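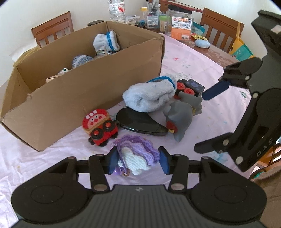
Lorena Fuentealba wants to know whether a single sock counts as a donation or a confession. She has asked me this three times since the last newsletter, most recently across the produce aisle, and I promised her an answer in print.

It counts as a donation, Lorena. We take single socks at the Stedlow swap shelf. We have always taken single socks, as anyone who has ever tried to shut the lid on the knitwear box will know. What we would like, if it's not too much to ask, is for the second sock to turn up in the same calendar year.

Spring box season is on us again, and for newer subscribers I should explain how it goes. All winter people drop small things through the hatch on Cumdale Street. In May we put the lot on a table and try to turn it into boxes that a reasonable person might want to take home. The theory is that each box has a theme. Knitwear goes with knitwear, toys go with toys, and the stuff from the bathroom cabinet goes in the tub by the door, where Hema Bhat can check the dates on it before anybody puts any of it on their face.

The practice is that a cardboard box is an open invitation. You set one down for socks. A rolled-up sock goes in, very good, and then a ball-shaped thing goes in because it was about to roll off the table, and then somebody finds a little carton and leans it up against the knitting "just for now." I have known a just-for-now to last from one May to the next. Last year's raffle basket went out with a television remote in it. The winner rang up to thank us and asked what it operated, and we're still not in a position to say.

So, some house rules, which I'm told I issue every year and which I'll keep issuing.

Roll your socks in pairs before you drop them off. A pair rolled together arrives as a pair. A pair dropped in flat arrives as two strangers, and one of them will leave with somebody else.

Crochet is welcome in any color, and we seem to be having a purple year. If you made it, please pin on a scrap of paper saying what it is. Dinesh Rajan and I spent most of a coffee break on something with a ruffle last spring. He held out for a hat. I thought it was for a teapot. It went to a woman who said it was just what she'd been looking for, and she was out the door before either of us had the nerve to ask.

Toys with wheels go in the toy box. They're noisy in the sock box and they snag.

Tubes, cartons and bottles must be closed, and I mean closed by an adult. Anyone who was here for the hand cream will not need the rest of that paragraph.

Yarn ends and loose cords are fine if they're wound around something. Revathi Krishnan will take any that aren't, and she'd like it known that she has enough beige to be getting on with.

Boxes themselves we can always use, the long low kind especially. Flaps on or off, a little tear at the top is no problem. If the bottom is held together by tape and good intentions, put it straight in the recycling and spare us both.
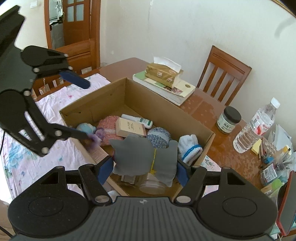
One box, mid-sort. Knits, a small carton, a tube, and a ball-like something on the left.

Aroha Waaka has proposed that we give up on themes altogether and call them "assortments," which she says is what shops do when they can't decide either. I was against this on principle for two days. Then I spent an evening trying to work out whether a mottled blue-gray knitted object was clothing, and I've come around to it. Assortments they are. Each will have a label on the end saying roughly what's inside, with a heavy lean on the word roughly.

Last year's boxes brought in $162 for the shelf, most of it in quarters, and most of that went on a new hinge for the hatch. The old hinge is available to a good home. It's in one of the assortments, and I couldn't tell you which.

We're on the mailing list of nearly 200 households now, so if each of you gave up one orphan sock we would be buried, and I'd ask you to stagger it. Drop off any time before 6 in the evening. If the hatch is stuck, lift and then push. Please don't hang bags on the handle, as the neighbor's dog regards them as his.

Pick-up is first come, first served, same as always. No opening the boxes to compare, and no swapping contents in the parking lot, where we can see you from the window.

Lorena, I've put your sock by the kettle. It's the left one, I think. Bring the other when it surfaces.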